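Remembering Léonie Marty
12/20/20

I have wanted to write about Léonie since August, when her niece telephoned me with the news. I began two times and stopped, as I was afraid that my English would make her smaller than she was. She would have been cross with me for that. She used to say that a letter with mistakes which is posted is worth more than a beautiful letter in a drawer.

I met her in my first winter in Flestavar. I lived then in one of the Lengyel buildings, on the fourth floor, and the heating did not work for most of the rooms. I had complained to the office of the landlord and the man there had spoken to me very slowly and loudly, and then he had given me a form for parking. A neighbour told me to go to Vumari Hall on the evening when the French lady was there. She was from Lausanne, so she was not French, but she had stopped correcting people.

Léonie sat at a folding table with a typewriter, although it was already the time of computers. In front of her there was a queue of people with envelopes. Many of these envelopes had not been opened. I understood this very well. When you don't read a language with confidence, an official envelope is a heavy thing, and you put it behind the bread bin and hope. She opened each one with the handle of a teaspoon, read it to the end without speaking, and then told the person what it said, first the worst part and after that what could be done.

She was not a lawyer. She had worked in the accounts department of a shoe factory, and I think this is where she learned her patience with paper. She kept a carbon copy of every letter she typed for us. Her niece found the copies in the spare room, roughly 1,000 of them, in order by family name.

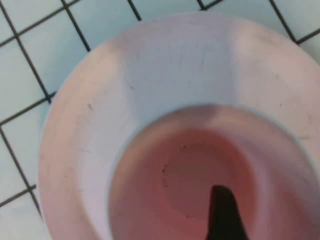
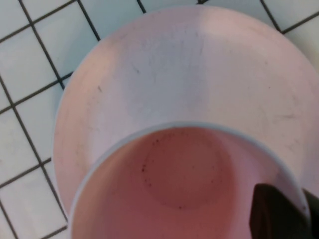
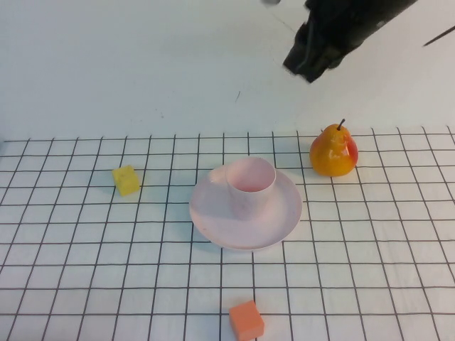 The matter for which people remember her is the Lengyel heating case. There were 94 flats and the owner said always that only a few tenants had a problem, and that these few did not know how to use a radiator. Léonie did not argue with him on the telephone. She took a big sheet of white paper and ruled it in black lines, a grid like the one in the last picture, one square for each flat, and she hung it on the wall at Vumari Hall. Every tenant who measured the temperature in the kitchen at seven in the morning came and wrote it in the square. Some people wrote it in pencil, very small, because they were afraid to be seen. By the end of the month it was almost full. She rolled it up, put it under her arm and took the bus to the town council, and two of us went with her, a man called Cisel from the ground floor and I. The clerk wanted to put it in a file but it was too large for any file, so it stayed open on the desk and everybody who passed looked at it.

The boilers were replaced before the next winter. The local paper wrote a short piece and gave her name as Leonie Martin.

I don't want to make a saint of her. She could be hard. She did not like it when people cried at the table, and she would push the box of tissues across without looking up. With the younger helpers she was often impatient, and one of them left and did not come back, and I believe Léonie was sorry about it but she never said so. She also refused for years to let anyone else type. When her hands became bad she let me do it, and she stood behind my chair and told me each time I forgot an article. I still forget them. When I write "the" now I sometimes hear her breathing in.

In her last two years she did not come out much. I went to her in the afternoons and brought the difficult letters, and we did them in her kitchen with the radio on. She asked about everybody. She remembered who had a daughter in nursing school and who was waiting for a decision about a visa, and if I did not know the answer she sent me to find out.

The evening at Vumari Hall continues, with a laptop. I have the teaspoon. Her niece asked if I wanted something from the flat and I think she expected me to say the typewriter, but that went to Cisel, who has repaired the ribbon and uses it for his Christmas cards.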